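Home News Sports Town Hall Classifieds Contact

Old Jurnus building gets closer to opening as a public hall

I walk past the old Jurnus department store on my way to get coffee, and for most of my life the only thing to see there was brown paper taped over the windows. So you can imagine how fast I said yes when the town invited people to a Monday evening meeting on what happens to it next!

The short version is that Proltmont is getting a public hall. The council voted to put the ground floor to use for markets, dances, school concerts and whatever else folks want to book, and the doors should open in January. The upstairs stays closed for now (it needs a second staircase, and that's a whole other pot of money).

Amnuay Noiphan, who is running the project for the town, took most of the questions. She told us the heating is in, the front doors have been rehung and the restrooms are down to paint. The kitchen is the slow part. It was supposed to be finished by the end of summer, and then the hood that came was the wrong size and had to go back.

Then we got to floors, and I have to say the room woke up. People have feelings about floors! A woman behind me wanted wood for dancing. A man near the door said wood would be ruined by the first wet market day -- he had a point, and he made it four or five times. Tile won on a show of hands, and the color is still open. You can leave your pick at the library desk until the end of the month.
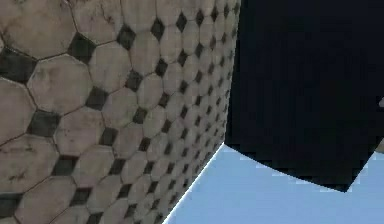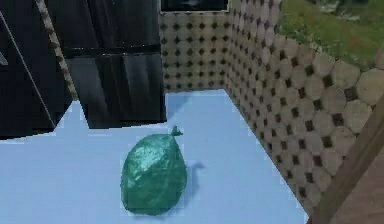
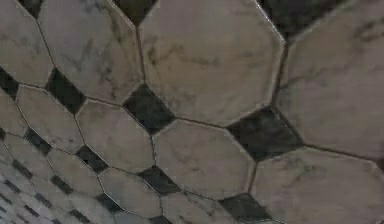

Octagon tiles with small dark squares between them, in tan (first picture) and pale gray with darker veins (last picture).

I put down gray, for what it's worth. My sister says tan hides the mud better, and she has three boys, so she would know.

Money came up too, naturally. Renting the hall will cost $100 for an evening if you live in town, and school groups get it free on weekdays. The town has also set aside $3,000 for folding chairs and tables. Noiphan said she'd happily take good used ones if anybody has a stack in the church basement or wherever.

Parking got a bit testy. There are 21 spaces behind the building, and the folks on Vundia Street are worried that everybody else will end up in front of their houses. The council is talking to the Samarakoon bakery next door about sharing its lot after closing time, but nothing has been signed. I'd say that one isn't over.

One nice thing I didn't expect -- the old store clock is coming back. It's been in storage at the water department all these years, and it will hang over the front entrance once somebody gets it running again.

Bookings open at 4 p.m. on the day the hall does, at the town office, in person only. The square dance club already asked whether they could line up early.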